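How to Sort a Small Jewelry Collection

Do you have bracelets and hair ties in every pocket and drawer? Many children do. Small things like to hide. Sorting means putting things into groups, so that later your eyes can find them fast.

People have worn beads for a very long time. The first ones were made from shells and stones. Today a bead can be glass, plastic, wood or metal. Every bead has a hole, and through the hole goes a thread or an elastic. When the elastic becomes old, it breaks, and then you are looking for beads under the bed for 20 minutes.

First you need a flat place. A bed is good for this work, because beads do not roll far on cloth. Then you need something shallow with low sides – a tray or the lid of a box. In a deep box the things lie one on top of another and make knots. In a shallow one you see everything at the same time.
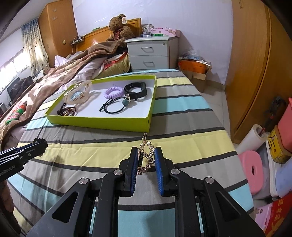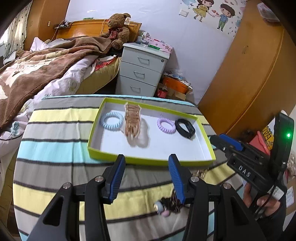

Bracelets and spiral hair ties in something shallow with green edges, on a striped bedsheet.

Now choose your rule. You can sort by color, by size or by use. My pupil Zlata Chornovol sorts by use: things for hair on one side, things for the wrist on the other side. Her friend Jaxon puts light colors first and dark colors last. Both rules are correct, but please keep only one rule at a time!

Why is a spiral hair tie shaped like a spring? The coil can stretch and then come back. It also touches the hair only in some places, so it pulls less than a flat band.

Lay long bracelets straight, or make a small circle from each one. If two are tangled, do not pull. Put them down and open the knot slowly with your fingertips.

Words to remember
Shallow – not deep.
Coil – a line that goes round and round.
Tangle – a knot that nobody wanted.
Elastic – a material that stretches and returns.

Try it at home: sort your things by one rule, then mix them and sort again by another rule. Which was faster?

Text by Antonina Dmytriv, October 2023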